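The Rulebook Nobody Ordered

How one small shop ended up writing five rules for hand-held gripper work, and why other people keep asking for copies

Nine-forty in the morning at Junden and the first argument of the day is over foam. Not which foam. When to change it.

"Pads get swapped at the start of a shift, never in the middle," says Elisa Testa, and she has clearly said it before. Somebody wants to squeeze in one more hour on the old pair. Somebody does not get their way. Pads come off, new pads go on, a line gets written in the log. Coffee.

Junden collects demonstrations for robot arms. People hold a gripper in the hand, do a task on a table, and the recordings go off to train a controller. Tidying, setting out dishes, moving trays. Dull on purpose. The company did 2,645 of them for its last big customer, Patero, and had to throw out 322. Not because the people were bad at it. Because no one had written down what good was.

That stung. Testa still has the rejection sheet taped inside a cupboard door. Gripper opened a diferent width at the start of each take. Pads worn on one side. Table moved between sessions and not noted. Two operators with two ideas of what "finished" meant. None of it dangerous, all of it expensive.

So they wrote rules. Five of them, one page, big type.

Rule one is the start position. Fingers open, all the way, both pads clear of the object before the take begins. Hold it there for a slow breath. It sounds fussy until you try to line up a few hundred takes that all begin halfway through a grab, and then you get religion pretty quick.

Rule two, pads. Same material left and right, changed as a pair, run a thumb over the face before you start. A shiny patch means it's done. Testa won't accept "it still grips" as an answer — a worn pad grips by squeezing harder, and the squeeze is in the data whether you like it or not.

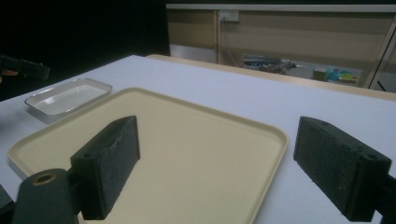
Rule three is the one people fight. Leave the background alone. The first instinct of every new hire is to hang a sheet and clear the room, make it look like a lab. Junden did that for months, and the trained arm was lovely in the lab and lost in a kitchen. Now the rule says clear the work surface of anything that isn't part of the task, and leave whatever is behind it. Outlets, bags, boxes, all fine. Just don't shift it around between takes in the same session.

Rule four. Say what done looks like before you start. Written, one sentence, on the task card. "Dish on tray" is not a sentence, by Junden's standards. "The dish rests flat on the tray, inside the lip, and both fingers have let go" is a sentence. The card for a simple dish task went through a pile of drafts and there are still people who'd like another go at it.

Rule five, stop at 35 minutes. Wrists. The tool isn't heavy but you hold it out in front of you and you don't notice the drift until you watch it back. Takes get shorter, turns get sloppier, the last bit of every move turns into a drop. A kitchen timer does the enforcing and it is very loud.

That's the lot. You'd think it would be the end of it.

But then Zoda called. Zoda makes trays and fixtures for packing lines and had begun gathering its own recordings, and wanted to know, could they just have the page? Then Altıntaş, a training outfit that places operators with half the firms in this business. Their interest was simple. People trained one way in one shop, then sent to another where everything's backwards, and the first week is lost every time.

Perihan Yalçınkaya runs the courses there. She likes the page and has problems with it. Rule five, mainly.

"Thirty-five is a number for a fit person on a good table," she says. "Put the table too low and it's too long by half. Where's the rule for the table?"

There isn't one. Testa admits this. Junden's tables are all the same height so it never came up, which is how most gaps in most rulebooks happen. Yalçınkaya's version, handed out on her courses since October, adds a line — elbow no higher than the ribs, adjust the table and not the shoulder — and cuts the session for beginners. How far to cut is left to the trainer.

She also wants near misses logged. Pinched fingers, a tool set down too close to the edge, a cable somebody caught with a foot. The Junden page is all about the data, she points out, and barely mentions the person holding the thing. Fair. Testa's reply was that a sixth rule won't fit on the page in big type. They went back and forth over that for most of an afternoon, by email, and I have read the emails and they are not short.

What about a proper standard? Committee, numbering, the works. Patero would like that, since it could write it into contracts and stop sending rejection sheets. Testa is wary. Tools change every few months, pads faster than that, and she's seen what happens to a document that takes years to amend. People keep it in a binder and do something else.

Yalçınkaya would settle for everyone agreeing on rules one and four. Where you start, what counts as finished. The stuff inbetween can be local.

For now there are two pages going around, Junden's and hers, and at least one shop has them pinned side by side with the bits it doesn't like crossed out in pen. Testa asked for a photo of the crossed-out bits. She's redoing the pad rule next.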